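Print | E-mail

Student Accommodation Working Group, Tremham Campus
Minutes of the meeting of 2023-06-27

Present: Polyxeni Zacharopoulos (chair), Oskari Suominen, Muthoni Makori, Mercy Rweyemamu (minutes)
Apologies: Kimutai Mollel

1. Minutes of the last meeting
Approved with one correction: the bicycle room in Jarnano House closes at 11 p.m., not at 10.

2. Room requests for the fall
The office has received 237 requests from first-year students. Jarnano House is full. There are still 13 single rooms in Taltitz House, all on the side of the railroad. Oskari Suominen proposed to offer them first to the students who are already on the waiting list, and to give them one week for the answer. Agreed.

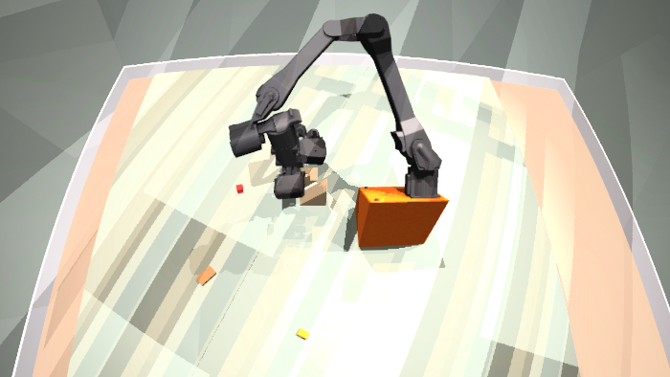 Exchange students who arrive only in October will be asked to confirm before the end of July – last year several rooms stayed empty because the confirmations came too late. Muthoni Makori will write the letter in English and in French.

3. Deposit
The deposit for a two-person apartment stays at 1160 for the coming year. It can be paid in 2 parts, the first at the signing of the contract and the second on the day of the keys. The chair asked that this is written clearly on the form, as many parents telephone about it.

4. Private landlords
The list of apartments for rent by individuals was last checked in winter. Some addresses are no longer valid. The group discussed if the office should visit each new apartment before it goes on the list.
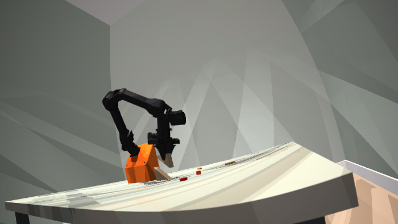

Mercy Rweyemamu was against this, saying that the office has no time for visits in August and that a signed declaration from the landlord, with recent photographs, would be enough for now. The others accepted – but visits will be made if a student complains.

5. Other business
The laundry cards for Vi residence are delayed. Old cards remain valid.

Next meeting: to be fixed by e-mail.

Print | E-mail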